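Food Waste Digester at the Paritora Plant – Frequently Asked Questions

Updated August 2025. Short answers, we're busy. Bigger questions go to Divya Joseph at the plant office, front desk will put you through.
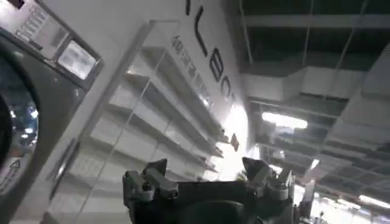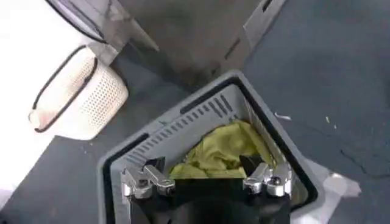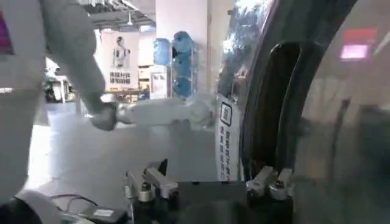

Second one down: the laundry basket, with the yellow-green cloth in it.

What is this thing?
A digester. Takes the peels, cores, stems and wash water solids from the carrot and beet lines and turns them into gas. Gas runs a generator. Generator runs part of the cold rooms. Built by Prurker, started up in January.

Who is Kashyap?
Kashyap is the packing company. We own the plant. Paritora is the name of the site, people mix those up all the time. Cilo is the grower group that sends us most of the beets.

Where did the peels go before?
Trucked out to fields and plowed in, or fed to cattle when somebody would take them. Fields got soggy and the smell was bad in warm weather. Neighbors let us know.

How much goes in?
Up to 600 tons a week in high season. A lot less in the slow months. We don't run it flat out all year and never planned to.

Does it smell?
A bit, at the receiving pit, when the door is open. The tanks themselves are sealed. If you live on the east side and smell something sour, call the office and leave the time and which way the wind was blowing. Ye-rin Ki logs every call and checks it against the door record. Please don't just post it online, she won't see it there.

Is it loud?
Generator hums. Measured at the fence before and after, the report is at the front desk if you want to read it. Ask for the thin one. The thick one is the permit.

Will you take waste from other packers?
Yes, some. Root vegetables and squash only for now. No citrus – the oil in the peel upsets the tank. No onions either. No meat, no dairy, don't ask. You need a signed intake form before the first load. Drivers who turn up with no form get sent home, sorry, we have had to do it.

What about stickers, bands, plastic bags?
Nothing with plastic in it. Rubber bands off bunched carrots are the worst, they wind round the mixer shaft. One load of those cost us most of a shift in March. Pull them before you tip.

What does it cost to drop a load?
Depends on the distance and how wet the stuff is. Valtteri Peltonen sets the rates, ask him for the current sheet. We don't put it on the website becuase it changes.

What hours is the pit open?
Early morning to mid afternoon on working days. Weigh in first, then drive round the back. Last truck has to be over the scale an hour before close. Not at the gate. Over the scale.

What happens to what's left over?
Two things come out the far end. A thin brown liquid and a crumbly solid. The liquid goes back on Cilo ground through the drip lines after filtering. The solid gets stacked, cured and spread in the fall. Some of it is for sale by the yard. Bring your own trailer and a tarp, we load but we don't cover.

Is the solid OK for organic growers?
Ask your certifier first, they all read the rules a little differently. We can give you the test sheet for the batch. The sheet has the batch number in the top corner, write it down, you'll need it.

Can I use it in a home garden?
Sure. Mix it in, don't plant straight into it. Seedlings hate it.

How many acres get the liquid?
748 at present. There is talk of adding another 410 across the county road but the pipe isnt in and the crossing permit is still out.

Did anyone lose a job over this?
No. Two of the haul drivers moved over to run the pit loader. One retired, and that was coming anyway.

Does the digester run the whole plant?
No. Part of the cold rooms, like we said. Wash lines and the packing floor are still on the grid. When the generator is down for service everything is on the grid.

Can we visit?
Yes. School groups, grower groups, anybody who asks nicely. Closed shoes, no shorts. Sem De Haan does the tours, small groups, book two weeks ahead. During harvest we don't do tours at all – he's on the floor with everyone else.

How many people have been through so far?
1,572 on the sign-in sheets. A few didn't sign.

Who designed it?
Prurker did the tanks and the gas side. The screens and the chopper were worked out in house by Ilango Kandasamy, after the first set of screens kept plugging up with beet hair. Ask him about beet hair if you have an afternoon free.

I'm thinking of building one. Any advice?
Buy a bigger chopper than they tell you. Get the scale fixed first. Call Ilango, not during harvest.

My question isn't on here.
Call the office or drop a note in the box by the scale. Box gets emptied weekly.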